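Cords, Cables and the Table You Work At
Workshop and hobby corner tips from the Druselbridge Household Notes
Compiled by Analyn Macaraeg

Most of us in Druselbridge don't have a proper workshop. We have a table, and it does for soldering, sewing repairs, homework and supper. The tips below are for people who work on small electrical or mechanical things at a table that has to be given back at the end of the day.

Cover the table first

A cotton or polyester tablecloth is fine for light work. It stops screws from rolling and keeps the finish from getting scratched. It is no good for soldering. For that, put a silicone mat or an old ceramic tile on top of the cloth and keep the iron in its stand.

Let the cloth hang over the front by a hand's width and no more. A long drop ends up in your lap, and when you stand up everything comes with it.

If the cloth slides, lay a piece of rubber shelf liner under it. One roll from the dollar store does two tables.

Put a small mat where your hands go

A placemat or offcut of patterned vinyl marks the spot for the piece you are working on. Tools go outside it. A dark mat is good for bright screws, and a pale one is better for black plastic parts. Keep one of each.

A busy pattern hides small springs and washers, so use a shallow dish for those. Jar lids work. The magnetic dishes sold for mechanics are better, but keep them away from watches and bank cards.

Sort out the cords

Plug everything in before you sit down and run the cords off the back of the table. If the only outlet is in front of you, bring the cord up at a corner and tape it down there. Painter's tape leaves no mark on a varnished top if you take it off the same day.

Long cords should be laid in one loose loop, flat, with nothing standing on them. Don't wind a cord tightly around its own box. It breaks the wire inside at the point where it enters the plug, and you won't see the damage.

Label both ends. A bread bag tag is the right size and takes ballpoint. Terence Hebden on Innes Road uses coloured electrical tape, one colour for each device, and has done since he mixed up two power adapters in June and cooked a radio.

Boxes with several ports should sit to one side with the ports facing away from your elbow. Leave the top clear so the heat can get out. If a box keeps getting pulled toward the edge by the weight of its cords, two strips of hook-and-loop tape will hold it.

Sit close, with both arms supported

Use an ordinary kitchen chair, pulled in until your forearms rest on the table. Holding something heavy out in front of you with your elbows in the air is tiring, and you will drop it sooner or later. For anything top-heavy, keep one hand on the grip and the other low down on the body of the thing.

Roll up loose cuffs and tie back long hair if you are using a hot iron or anything that spins. For assembly or adjusting by hand it matters less.

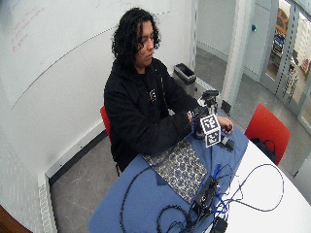

Putting it all away

Unplug at the wall first, then at the device. Coil each cord in circles the size of a dinner plate and fasten it with a twist tie or a strip cut from an old bicycle tube.

Store cords upright in a shoebox, standing on edge like file folders — you can read the tags without taking anything out. Power adapters go in a separate box from data cables.

Shake the cloth outdoors, over a sheet of newspaper if you have lost a screw. Wash it by itself the first time, as a dark blue or red one will bleed. Wipe vinyl mats with dish soap and water, dry them and store them flat. A rolled mat takes days to lie down again.

Tips for this page can be left at the desk at the Druselbridge library. Next time: sharpening kitchen scissors.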